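Equipment Review: The Jurkonance Hand-Held Gripper for Demonstration Recording
Posted Oct 30, 2018

The Jurkonance hand-held gripper was evaluated over a period of 3 weeks as a possible replacement for the Cimov units now in use for demonstration recording. The evaluation was limited to tabletop work with small household objects. Mounting on a robot arm was outside its scope and will be treated separately once the adapter plates have been delivered.

Two grippers were used at the same table, one in each hand. The work surface was a household table covered with a quilted cloth, with a desk lamp and a row of books toward the back. Sorting was carried out on small, lightweight articles, several of them translucent.
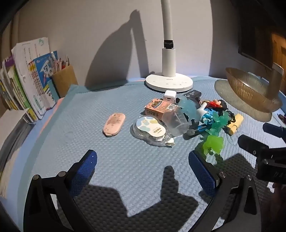 Manipulation Equipment Group — Reviews and Loan Pool

Construction

The body is black and the linkage is of the open type, so that the pivots may be inspected without removing a cover. The jaws open wide enough to pass on either side of most small articles. The finger pads are blue and textured, and they are exchanged by hand without the use of a tool. After 20 hours of recording, the pads supplied with the unit showed light polishing near the tips but no tearing.

The Cimov gripper has a closed housing and is the quieter of the two. Dust and lint collect less readily in it. Its housing must be opened before the pivots can be greased, however, and in June two units were out of service for that reason alone. The maintenance section of the Jurkonance manual runs to a single page, and our staff had no difficulty following it.

Grip on small and irregular objects

The main interest of the evaluation was in objects that present no flat face. Soft plastic toys with branching limbs have been troublesome for the Cimov pads, which are smooth and tend to push such pieces out of the jaws as they close. The Jurkonance pads performed better. In a series of 60 grasps on irregular pieces, the Jurkonance unit lost 3 and the Cimov unit lost 20. The same operator carried out both series.

Results on thin items were less favorable. Flat packaging and single sheets of card lying on the cloth could be picked up only when one edge was already raised. Pressing the fingertips into the quilting helped in some cases, but operators found this tiring and it pulled the cloth out of position. An accessory fingertip from Urquijo was tried for this purpose. It fits the linkage but adds length, and closing force at the tip is noticeably reduced.

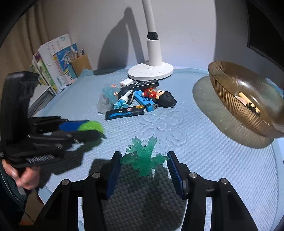

Closing on an upright green figure, with a second gripper in use at left.

Two-handed work

Operators were asked to use a gripper in each hand from the second week onward. The units are light enough for this, and no operator asked to end a session early. Crowded groups of objects were the principal difficulty. The linkage widens toward the handle, and when both units approach the same small area the bodies are liable to touch before the fingertips do. Operators learned to bring one unit in low from the side and the other from the front.

Camera and lighting

Each gripper was used with its own camera, and recordings were reviewed with the Arkik playback software. The fingertips remain in view through the whole range of travel, including when the jaws are closed. This is an improvement on the Cimov unit, where the housing hides part of the left finger.

Lighting requires attention. A single desk lamp at the back of the table throws the shadow of the gripper across the cloth, where it can cover the objects to be grasped. Translucent pieces are affected most, as their outlines are already faint. A second lamp is recommended for any station at which such objects are used. Fast movements of the gripper also blur in the recording, and operators should be instructed accordingly.

Findings

The unit is approved for the loan pool. It is preferred to the Cimov gripper for irregular objects and for two-handed work; the Cimov gripper should be kept for dusty locations. The Urquijo fingertip is not recommended in its present length.

Replacement pads are sold only in packs of 50 — a larger quantity than most stations will need — and orders should therefore be combined through the equipment desk. Borrowers are asked to return worn pads together with the unit.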